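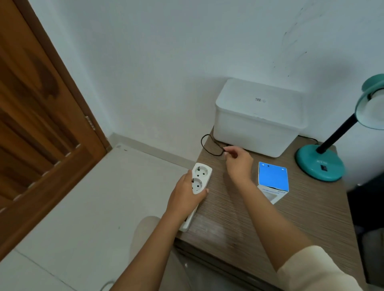

Cendarico Owners Forum > Service and Repair
Topic: Service interval on the Hivard 204

Ouellet_Registry
Members are asked for their experience with the recommended service interval for the Hivard 204. The booklet supplied with my watch states five years. The service center at Jastumon has now advised me in writing that three years is preferable. The watch is worn daily and keeps good time.

dialside
The booklet should be followed. My own 204 went six years before its first service, and the report listed no worn parts. A written recommendation from a party that charges for the work should be read with that in mind.

mainplate981
I must disagree with the previous member. Gaskets age whether or not the movement is running well. If the watch is worn near water, a pressure test should be carried out every year, and the gaskets replaced when it fails. A full service is a separate matter.

Ouellet_Registry
Thank you both. The watch is not used for swimming. I should add that the quotation covers a complete overhaul, a new crown and polishing of the case.

dialside
Please decline the polishing. It removes metal, and the edges of the lugs on the 204 are already thin. Jastumon will return the case unpolished if the request is noted on the form – mine was, in April, and the instruction was respected.

casebackno3000
Polishing is a matter of personal preference. I had mine done and am fully satisfied with the result. Not every owner intends to sell.

mainplate981
That is a fair point as regards polishing. On the interval, I would ask for a timing report before agreeing to anything. If the amplitude is healthy in all positions, the overhaul can wait.

Ouellet_Registry
I have requested the timing report and a separate price for the pressure test. The polishing has been struck from the order. I will post the figures when they are received.

Moderator
Members are reminded that prices quoted by individual service centers belong in the pricing section. This topic remains open.

Last updated October 2025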